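Home Water Systems
Unit 4 notes: Traps, drains and overflows
Instructor: Bhavana Thampi

Reading for this unit: Poduval, chapter on waste lines. Bring the fixture worksheet from last time.

Every fixture in a house drains by gravity. The pipe has to slope down toward the main stack, and it has to be vented so that air can follow the water. When a vent is blocked, a slug of water moving down the pipe pulls air through the nearest trap instead. You hear this as gurgling.

The trap is the curved section under a fixture. It holds a plug of water that keeps sewer gas out of the room. A trap that sits unused for weeks can dry out, most often in a floor drain or a guest bathroom. Running the water for a minute refills it.

Overflows come next. Many basins have a second opening high on the wall, joined to the waste pipe above the trap. It carries much less than a fully open faucet delivers — treat it as a delay, and don't count on it to stop a flood.
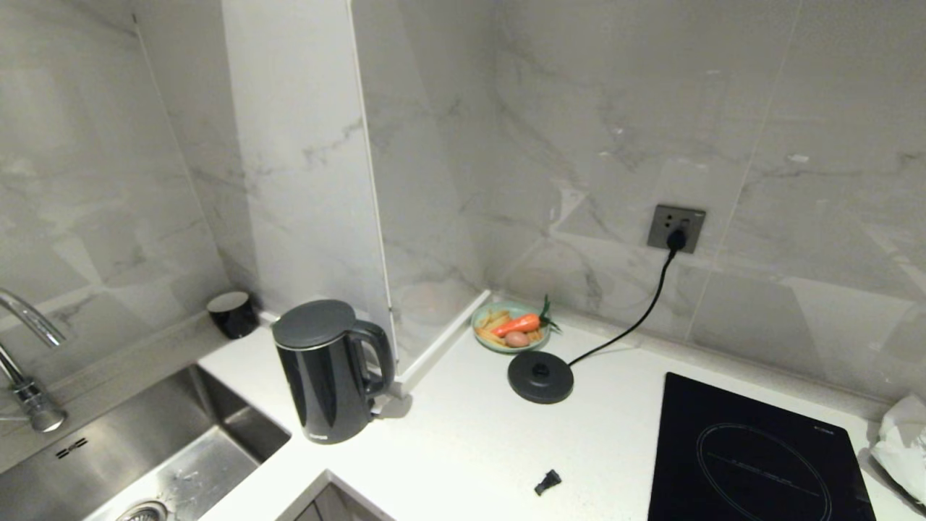

Fig. 1. Kitchen sink with a slotted overflow in the back wall of the basin.

Worked problem. The Wender house used 1,910 gallons in April and 1,306 in May. Find the difference and express it as a percentage of the April figure. Then list two causes that would explain the drop without any change in the number of people at home.

Terms to know: stack, vent, trap seal, siphonage, air gap, cleanout.

Next unit: water heaters. Read the Conis handout first.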